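Home Fiction Poems Letters Back Issues Submit

The Alturia

by Flor Marulanda

So the piano was 42 dollars, and before you say anything, yes, I know what that means. My sister told me what it means. The man at the hardware store told me what it means, and I'd only gone in for felt pads. A piano that costs 42 dollars is a piano somebody wants out of the house.

The somebody was Merle Sutcliffe, over on the far side of Kerdale where the road goes to gravel. She'd put up a card at the laundromat: UPRIGHT PIANO, PLAYS, MUST GO BEFORE SNOW. It was November and the sky had been that dirty-dishwater color for a week, so I called her from the pay phone right there with my towels still going around. I don't play the piano. I want to be clear about that. I had eight lessons when I was nine and I quit because the teacher's dog hated me.

"Do you have a truck?" Merle said.

I said I had a cousin with a truck.

"Do you have men?"

I said I could probably get men.

What I got first was a quote. Kadrić & Son, who move everything in this county, wanted 500 dollars, stairs extra. I thanked the son very politely and hung up and sat in my kitchen doing arithmetic as though it might come out different. Then I called Brayan Escobar, who is my cousin and who does own a truck, and who has owed me a favor ever since I told his mother he was at my place the night of the thing with the pontoon boat.

Brayan brought Octavio Quispe from his work. Octavio is built like a refrigerator and has the softest voice I ever heard on a person, you have to lean in. And I brought Gordon Penner from downstairs, because Gordon heard me on the phone through the heating vent and was waiting on the landing with his gloves already on. Gordon is seventy-something. I told him he could supervise. He said he'd moved pianos in the Navy, and I said what did the Navy need with pianos, and he said you'd be surprised, and that's all I've ever gotten out of him on the subject.

Merle had the front door off its hinges when we pulled up. Just leaning there against the porch rail with the knocker still on it. She was a small woman in a man's cardigan and she had her purse on her arm the whole time, inside her own house, like she was the one visiting.

"That's it," she said.

It was bigger than I'd pictured. I'd been picturing the one at my lessons, which I guess I'd been shrinking in my head for thirty years out of spite. This one was nearly black, with carved vines up both sides, and over the keys in gold letters with most of the gold gone it said ALTURIA. I'd never heard of it. Gordon lifted the lid and stuck his flashlight in and read us the number off the plate, 2,618, in a voice like he was calling bingo.

"Is that good?" Brayan said.

"It's a number," Gordon said.

Well, I gave Merle two twenties and two ones, and she folded them up very small and then she didn't move. She was standing between us and the piano. Octavio had the dolly tipped and ready and he just sort of set it back down, quietly, the way he does everything.

"Play something on it," she said to me. "So I know you can."

You know how you can feel your own ears? I looked at Brayan, and Brayan was looking at the ceiling, no help at all. I could have told her the truth. I've gone over it plenty and I don't know why I didn't, except she had taken the door off for us, by herself, in that cardigan. I sat down on the bench and I put my hands where I remembered hands going.

I had exactly one song. It was called "The Little Raft" and it was from the red book, the first book, and it used five notes and you never had to move your thumb. I hadn't thought of it since I was nine. And my hands went ahead and played it! Slow, and with a big sour clunk on one of the low ones, but all the way through to where the raft gets home. It takes maybe half a minute, that song. When I was done I didn't know what else to do so I played it again.

Merle had turned around to look out the doorway, where the door wasn't.

"Vurgate always stuck on that low one too," she said.

I thought Vurgate was a husband. I thought, oh no, a dead husband, I've bought a dead husband's piano for the price of a pair of shoes. Later on Gordon told me Vurgate was the tuner, an old bachelor who used to come through twice a year in a green car, and who had come through to the Sutcliffe place quite a bit more than twice a year, if you asked certain people. Gordon says he doesn't ask certain people. He just has the vent.

Anyway, she stepped out of the way.

I won't give you the whole trip. We lost a caster in the gravel. Octavio rode in back with both arms around it, singing to it or else talking to us, there was no telling which over the wind. The snow started right at the grain elevator – fat, slow flakes, the kind that look like they're deciding – and Brayan drove so carefully that a school bus passed us.

The stairs at my place were the stairs. I live in number 19, top floor, and the turn at the second landing was built by a person who hated furniture. We got the Alturia up on its end in there and it stuck. I mean it stuck like a cork. Brayan and Octavio were above it, and me and Gordon were below it, which I'd like to point out is the wrong place for a seventy-something man and a woman who does billing for an eye doctor. And every time anyone breathed, the whole insides of the thing hummed.

"Everybody rest," said Gordon.

So we rested. I sat down on a step with my shoulder against the bottom of a piano. People came home from work. The girl from the second floor couldn't get by, so she handed her groceries over the top to Brayan, and then she handed herself over the top, and they've been seeing each other ever since, but that's a different story and I'm tired of hearing it.

Gordon said, "Why'd you want it?"

I said I didn't know. I said the card said before snow.

"That'll do it," he said. He rested a minute more. Then he reached up with his glove and gave one of the carved vines a little twist, and it came right off in his hand, the whole vine, it was only ever held on with a peg. He did the same on the other side. And that was the inch. It was probably less than an inch. Octavio said something from up above that I'm fairly sure was a prayer, and up she went.

It's against the wall by my kitchen now. The vines are back on. Afterward I made everybody chili and we ate it off the lid, since I don't have a table for four, and Octavio had three bowls of it and washed them all up without being asked. I haven't had the low note fixed. I called a man and he said he could come in the spring, and when he asked which note I had to go and play the raft to find it, holding the phone out so he could hear.

"That's a Vurgate piano," he said.

I said how do you know, and he said he'd see me in April.

Merle telephones sometimes, in the evening. She doesn't say much. I put the receiver on top and play her the one song, and then I've started on the second song in the red book, which is about a goat, and she lets me go through that too, though I can tell she likes the raft.

Comments (4)

pearl_in_the_pines: We had the exact landing. Ours was a sleeper sofa and we sawed it. I wish we'd had a Gordon!

D. Hatch: Enjoyed this a lot but you cannot eat chili off a piano lid, my grandmother would rise up.

tunafishmelody: I want the pontoon boat story please. Also did Merle ever get the door back on?

pearl_in_the_pines: @tunafishmelody I was worried about the door the whole time. In November!! 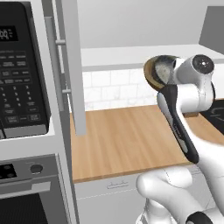
Vol. 19, No. 42

A round brown bowl tipped on its side, its inside grey and speckled. The kitchen has a wooden countertop and a black microwave over a wall oven.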